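Vegetable gardeners at Wandale

The seed swap is coming back in June, and we would like to see many new faces. Last year we had over 200 packets on the tables, and most of them found a new home before lunch. Beans were the favourite, as always.

Please write the name of the plant and the year on each packet. Seeds of carrot and parsnip lose their strength quickly, so do not bring very old ones. Pepper seeds keep longer if they stay in a dry and dark place. 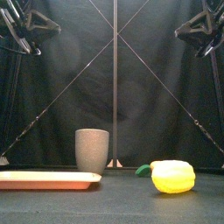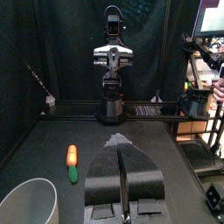
A yellow pepper-shaped object (first picture) and a toy carrot (second picture).

The hall on Plondholm Road will be open from 2 in the afternoon. Entry is free for members, and tea is served at the back. The Bakos nursery will bring 25 young tomato plants for sale – please have small coins with you.

If you have empty jars or paper envelopes at home, we can use them. Leave them in the box at the library before the swap. Colour of the envelopes is not important.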